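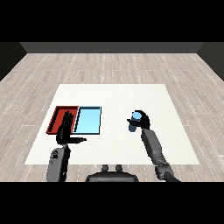 Grillon Floors - FAQ

How long before I can walk on it?
24 hours in socks. 48 for furniture. No rugs for 14 days pls.

Do you cover Sasturville?
Yes, no travel fee.

Can I mop a whitewashed floor?
Damp mop only - never soaking. No steam, no vinager.
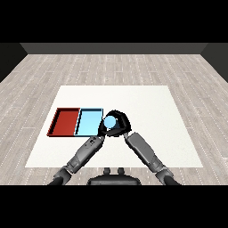 Pale gray-beige planks, weathered look.

Will it yellow?
Oil can, a bit. Ask for the water based finish.

Deposit?
$1000, back in full if you cancel before we order the boards. After that, sorry, no.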